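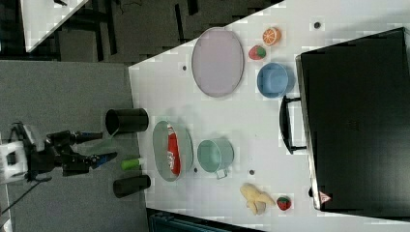
By May the arms at Ustside had taken over the clearing, and my job was to make messes for them. I'd washed up in that canteen for 17 years. Now I laid out cups and mugs on a table, tipped a few over, and stood back.

"Worse than that," said the man from Soltesby. "Think of a Saturday."

So I thought of a Saturday. I put a bowl on its side and pushed a plate where a plate shouldn't go. The arm waited, fingers open, then made up its mind.

There had been 20 of us on the trays. Four were left, and we were paid 200 a month more than before, for work my daughter called playing shops.

At home that night I cleared the table after tea. I picked up the mug by its handle and stopped – I was trying to see how I'd known where to put my hand. My daughter asked if I was all right. I said I was, and ran the tap.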